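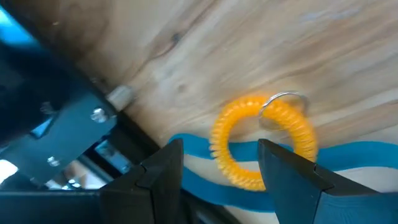
*Coil ring with split ring, on a teal band.*

## 4. Sorting coils and bands into the baskets

The Trutberg basket guide says any basket will do for any item. We doubt it. Bands and coils in one basket tangle, and you end up sorting twice.

1. Clear a patch of tabletop and set out one red basket and one blue basket.
2. Pull the coil rings out of the pile first. Leave the bands where they are.
3. Check each coil for a split ring. If it has one, turn the metal to the outside before you put the coil down.

**Note:** Juntunen claims its coils return to shape after 700 stretches. Chantelle Magagula tried one and gave up at 342, when it was already sagging. Don't stretch them to test them.

4. Put the coils in the red basket
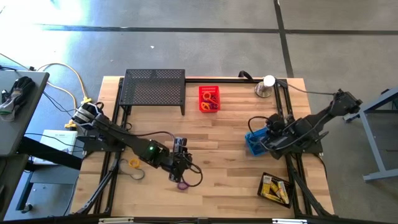
and keep them below the rim, or the basket won't stack. Color order is optional – we have yet to see it save anyone time.

5. Put the bands in the blue basket, laid flat.

**Caution:** Do not force a band over the rim of a basket. It can snap back.
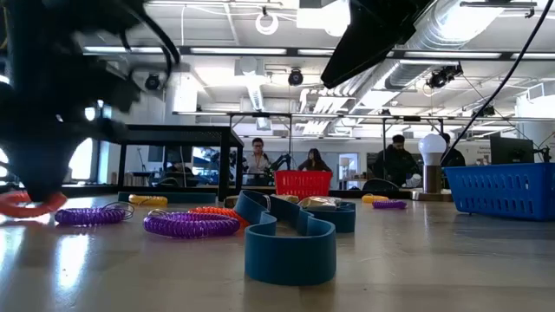

Wide bands are the slow part, whatever the label on the pack promises. They don't like to lie down. A teal one left on its edge will stand there in a wavy loop and take up far more room than it should, so press the sides together and fold it once. If it springs open after 3 tries, put it in last, on top.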